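Baskets on the Table: A Sorting and Tidy-Up Project
Final report, Home and Living Spaces project course
Submitted 31st October

1. Where the idea came from

Our group wanted to study something small that happens in every home, and we landed on tidying up. Closets and garages were already taken by other groups, so we went for the tabletop, the place where keys, pens, mail, toys and half-finished crafts all end up by evening. We were thrilled to get it! A table is easy to reset, easy to measure, and everyone in the course has strong opinions about theirs.

Our question was simple: if you put open baskets on a table, do people put things away faster and in more sensible places than if you give them boxes with lids? We also wanted to know whether the shape of the basket matters, and whether two baskets work better than one.

2. What we read first

Most of the storage advice we found is about labels. Label the shelf, label the bin, label the lid. That's fine for a pantry, but it felt like too much for a table you also eat at. We did like one idea that kept coming up in different forms, that every extra motion (lift the lid, turn the box, pull the drawer) gives a person one more chance to give up and leave the thing where it is. We decided to build the whole project around motions.

3. Materials

We named our setup Tomari, and the name stuck even though we changed nearly everything else along the way. Tomari has three parts: a white table, a set of containers, and a set of colored blocks that stand in for household items. Blocks were the best choice we made in the whole project. With real items, people stopped to look at them. One tester picked up a stapler and spent half the trial seeing if it worked. A block is just a block, and you put it down and reach for the next one.

The containers came in two types. The lidded boxes were plain cardboard. The baskets were brown woven wicker, rectangular, with thick braided rims, and we fell in love with them right away. They look nice enough to leave out all day, and several testers asked where we got them (a Planik clearance shelf, and we wish we'd bought more).

We kept our trial sheets in a shared spreadsheet and used a timer app called Fotix on one of our phones. Fotix has a lap button that responds to the volume key, so the person timing could keep their eyes on the table the whole time.

4. How a trial worked

Each tester stood at the long side of the table. Blocks were spread out in front of the containers. On "go," the tester put each block away by color, following a rule we read out loud beforehand. The timer stopped when the last block was let go. We then wrote down the time and any block in the wrong container.

We ran 288 trials in all, split evenly between lidded boxes and open baskets. That was 144 each, and yes, we did get tired of saying "go." The testers were students from the Nyitrai hall and a few parents who came by during the open afternoon. The parents were very competitive and a lot of fun.

For the layout we tried three versions:

Side by side: both containers the same distance from the tester.
One behind the other: a near container and a far one.
Single: only one container, everything goes in.

5. What we found

Open baskets won, and by more than we expected. Testers were quicker in every layout, and they made fewer mistakes with the color rule too. We think the mistakes went down for a reason we hadn't planned for. With an open basket, you can see what's already inside. If there's a blue block in there, the next blue block goes there too, without having to remember the rule. With a lidded box you have to remember, or lift the lid and check.

The layout results were more mixed. Side by side was the fastest. The single basket was close behind, which makes sense when there's nothing to sort. One behind the other was the slowest of the three, but it used the least width, and it left the most room at the ends of the table for other things. For a family with a narrow table, we'd still recommend it.

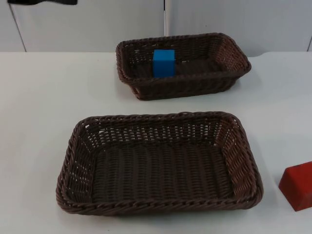

Figure 1. One-behind-the-other layout. The blue block is in the far basket, the near basket is empty, and a red block is on the table at the right.

The near basket caused a funny problem in this layout. People wanted to use it for everything! When the rule said that a color belonged in the far basket, testers often started moving toward the near one and then corrected themselves. We marked these as "swerves" on the trial sheets. A swerve didn't count as a mistake, but it cost time. At home, we'd put the things you use most in the near basket and keep the far one for things you only need now and then.

Basket shape mattered less than we had guessed. What testers did talk about was the rim. A thick rim gives you something to grab when you want to slide the whole basket over, and people did this constantly between trials without being asked. The boxes got picked up with two hands or pushed with a knuckle.

6. Problems and things we would change

Our colors were too easy. Red and blue are hard to mix up, and a real table has things that could belong in two places. A next version of Tomari should include some in-between items, maybe striped blocks, so that testers have to make a decision.

The brown weave is also fairly dark on the inside. Our bright blocks showed up well, but a black pen cap or a hair tie might not. We'd love to try a pale liner.

We also learned to tape small marks on the table for the container corners. In the early trials the baskets drifted toward the tester, and we had to throw those times out and run them again. The repeats are included in the 288, and the thrown-out ones are not.

7. Next steps

In November we're going to lend the baskets to households in the Nyitrai hall and ask them to keep a short evening log: what was on the table, what went in a basket, and what stayed out. We already have the log pages printed. If your kitchen table is a mess and you live in the hall, please sign up, we would be so happy to have you.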